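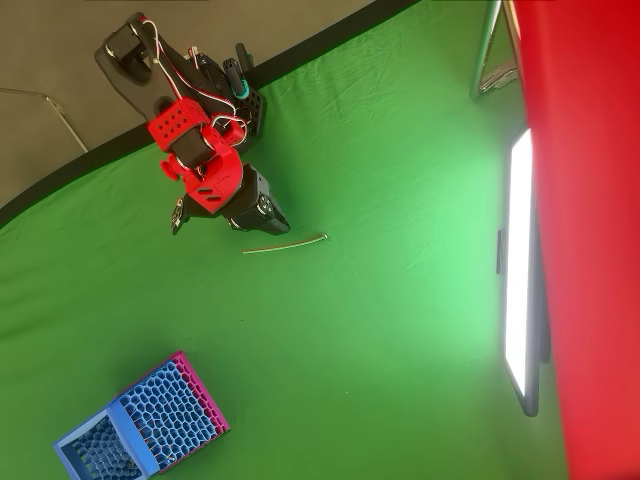
Red and black arm over green cloth.

Re: Kesia prints, hanging order

The Gomstead wall takes 300 cm between the two doors. With the Michailidis etchings at 100 cm each, framed, there is no gap left for labels. I suggest moving one to the side room.

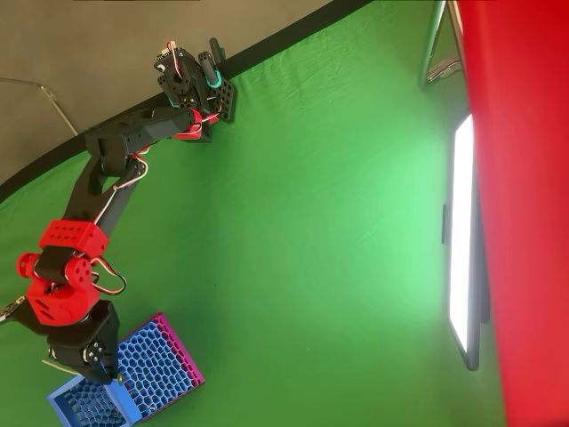 The loan form from Kangate also asks for light levels. I have put 50 lux for the works on paper and left the rest blank until August.

> Can we keep all 3 etchings together?
> The catalog lists them as one work.

Only if the labels go below the frames.
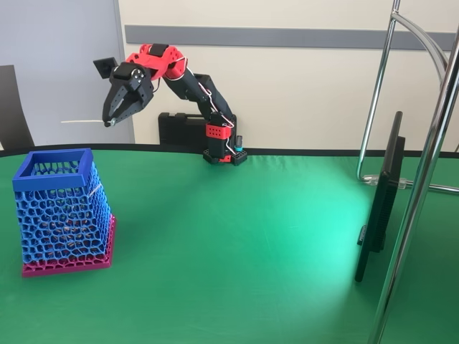
In that case the hooks need to go up 2 cm. Please confirm before the wall is painted.

2 replies · 3 shares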